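Subject: Re: [manip-list] wrist view only, or wrist plus overhead?
Date: 23rd November

On the list, Bhardwaj wrote:
> We dropped the overhead camera and lost a lot on the
> bin picks. Did you see the same thing? And how many
> demos before wrist only was usable at all?

Yes, we saw a drop, but a smaller one than I expected. The Peltwood policy was trained on 3,000 demos with both views. We then retrained on the same set with the overhead stream removed. Below 500 demos the wrist-only version was not worth running. It would close on the box wall as often as on the object.

With the full set we ran 102 trials per version, same objects, same start poses. Most of the gap came from flat things in the open box. Once the fingers are low, the walls take up a lot of the view and the policy has little else to tell it how deep it is. Two changes helped:

- random crops at training time, kept small so the fingertips always stay in view
- 2 past images as input instead of only the current one

We left the other things on the table where they were, glue gun and rack included. Clearing them made no difference we could measure.
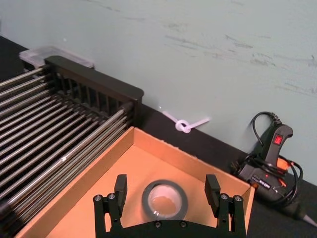

Wrist view, tape roll in the box. Yogesh Saxena / Drulurside

The tape roll is the one I would try first on your side. It lies flat, and the hole in the middle shows the cardboard floor, so the policy sometimes aims for the hole and sometimes for the outer edge. Averaging those two is a miss. A diffusion head dealt with it better than plain regression in our runs.

I have not tried any of this on the Dollside arm yet. Config files are in the usual folder.

Yogesh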